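About Kuusisto Paper & Letter

Hello, and welcome! If you found your way to this page you are probably either a teacher looking for a bulletin board set before the new term, a parent planning a birthday, or one of our regulars who wants to know whether we still do the big glitter stars (we do, in gold and silver). Whoever you are, pull up a chair. This page has grown longer every year and we have stopped trying to trim it.

Kuusisto Paper & Letter makes cut-out letters, numbers, borders and banners out of heavy colored cardstock. We design them, cut them, sort them and mail them from one building on Guren Street, in what used to be a shoe repair shop and the apartment above it. There are seven of us. We sell mostly to schools and libraries, then to churches, dance studios, camps and families, and once in a while to a dentist who would like the waiting room to look less like a waiting room.

How we got started

Tyyne Lappalainen taught second grade for a long time before she ever sold a letter. She cut her own alphabets at the kitchen table, with a pair of orange-handled scissors and a stack of tracing patterns she kept in a cookie tin, and she was particular about them. The lowercase "a" had to look like the "a" her students were learning to write, and the "g" had to have a tail a seven-year-old would recognize. Store-bought sets at the time were nearly all capitals, and the few that had lowercase letters used shapes her class could read in a book but would never put down on paper.

Other teachers started asking for copies. Then the school across town asked, and then the library wanted its whole summer reading program spelled out down a hallway, and Tyyne's niece Vilja Ahonen, who was home from art school with not much to do, was handed the second pair of scissors. The two of them filled 123 orders that first year. Vilja still has the notebook. Most of the entries are for the word "Welcome," which is why to this day we pack extra e's in every set.

The name comes from the road Tyyne grew up on. People call and ask for Mr. Kuusisto fairly often, and we are happy to take a message.

What we make

Our main alphabet is called Sinidel, and Vilja drew every piece of it. It comes in capitals and lowercase, in a four-inch and a seven-inch size, and each letter can be ordered plain or with a thin outline in a darker shade. We think the outline is worth the extra, particularly if your letters are going up somewhere dark or busy. Pale yellow on a white wall disappears from ten feet away, but give it a line of orange around the edge and you can read it from the far end of a cafeteria.

The second alphabet, Aseck, is chunkier and has square shoulders. It was meant for gymnasiums and it has ended up in an awful lot of kindergartens. We have learned not to guess.

Between the two, counting punctuation, the accented letters and the numbers, we keep 622 different shapes on the shelves. Niilo Ojala looks after the shelves and would like everyone to know that the ampersand is kept with the punctuation and always has been.

A word about backgrounds

So many of you write to ask what to put behind your letters that we may as well say it here. Fabric is our favorite. It doesn't fade the way paper does, it can be folded up and used again in January, and it forgives a pin hole. Black is the color we suggest most often. It sounds gloomy for a classroom, we know, but soft colors like peach and sky blue look wonderful on it, and you can mix as many as you please without the whole thing turning to soup. Hang the fabric from the top with a few clips and let it drop. Iron it if you have the time, and if you don't, put it up anyway.

We also like a slight curve. Straight lines of lettering are surprisingly hard to get straight, and a gentle arch looks cheerful and hides a good deal.

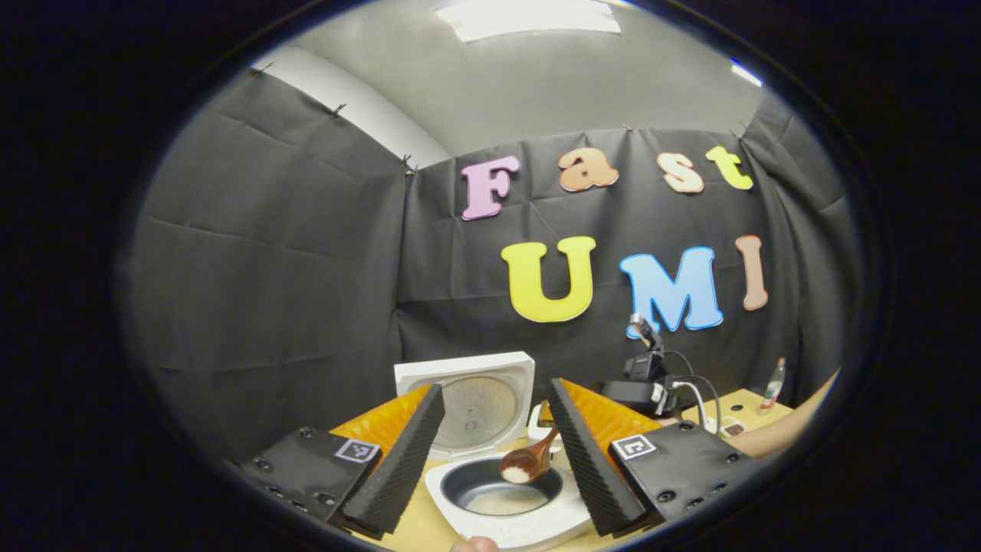

Outlined letters on black fabric, with the words set on a slight curve.

The people here

Tyyne is officially retired, which means she comes in before lunch and goes home after it. She answers the handwritten mail herself. If you have sent us a drawing from your students, it went up on the stairwell wall, and she has very likely written back.

Vilja runs the design table and most of everything else. She is working on a set of Spanish and Finnish letters in the big size, and she would be glad to hear from dual-language classrooms about which marks you run out of first.

Saimi Peltonen does the custom banners. Tell her your word, your wall and your colors, and she will send a sketch before anything is cut. Please measure the wall. She has a soft heart and will redo a banner that came out too long for the space, but cardstock is not as cheap as it was!

Lempi Rautiainen is the voice on the phone and the reason your box arrives with the letters sorted by word instead of in one big heap. Niilo you have met. The other two of us are part-time, shy, and asked to be left off.

Schools and the scrap box

Cutting letters leaves a great many odd corners of paper behind. We bag these up and give them away to art rooms, no charge beyond the postage. Last school year 2979 bags went out the door, and we have seen them come back to us in photographs as fish scales, roof shingles, confetti and one very handsome rooster. To get on the list, write to us on school letterhead and tell us how many children you have and how sticky you plan to get.

Teachers ordering for their own classrooms with their own money should say so on the order form. There is a discount, and Lempi will apply it without asking you to prove anything.

Coming by

The front room on Guren Street is open to visitors most mornings. You can handle the samples, hold the colors up against each other by the window and pick single letters out of the drawers, which is a nice way to replace the one "s" that went missing. Parking is behind the building, next to the bakery. Large school orders need two weeks in the fall and a little less the rest of the year, and Lempi can tell you over the phone where things stand.

Page last updated March 2024 by Vilja, with corrections from Tyyne.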